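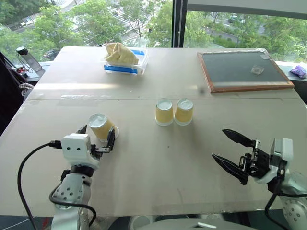 Yellow paper cup, light tabletop

Curkberg Community Boards > Faith & Society > News and Links

Thread: Zastico report on the Stergiou chapel closure, how solid is it?

plainpew
11/14/20
Has anyone read the Zastico piece on the chapel in Stergiou? Headline says believers were "driven out" by neighbors. I got to the end and found one quote from an unnamed member and one from the pastor, also unnamed. I'm not saying it didn't happen. I'm saying I've read it twice and still can't tell what happened.

odell_marsh
They don't name people because naming people gets them hurt. This has been explained on this board more than once.

plainpew
Fine, leave the names out. What about the date? "Earlier this fall" covers a lot of ground. Was there a police report? Was the building rented? The article says the congregation had 34 members and then three paragraphs later says 200 worshipers lost their church.

tamarack7
The 200 could be everyone who came to services and the 34 the baptized members. My own church has a gap like that.

plainpew
Could be. Then the reporter should say so.

gravelroad
The Prarkidetti newsletter ran the same story in September and had the landlord ending the lease after a complaint over parking and loudspeakers. No mention of anyone being driven out. Two months later it's persecution and there's a donate button under it.

odell_marsh
And who do you think complained about the loudspeakers? The temple down the road has them too and it still has its lease. A landlord who gets leaned on by the whole street will always find a reason. You people want a signed confession.

gravelroad
I want one document. A lease, a letter, anything. Where did you get the temple and its loudspeakers? It isn't in either article.

odell_marsh
A missionary our church supports told us.

gravelroad
So a third version.

tamarack7
Can we not do this again? Both things can be true. There was a parking complaint and it came from people who didn't want Christians there. I grew up in a town where that's how it was done to the Jehovah's Witnesses, and you'd never have found it on paper either.

plainpew
That's a fair point and I'd believe it if somebody reported it. What bugs me is the share count. 3859 shares when I looked, and the comments are all people who already knew what they thought. I wrote to Zastico asking about the two membership numbers. No answer yet.

odell_marsh
Did you write to the landlord too, or only to the Christians?

plainpew
I don't have the landlord's name. It's not in the article.

benchwarmer_k
Our mission group was going to send money on the strength of this story. We're holding off until we hear where it goes. The donate page says "general fund."

odell_marsh
Hold off then. I sent mine.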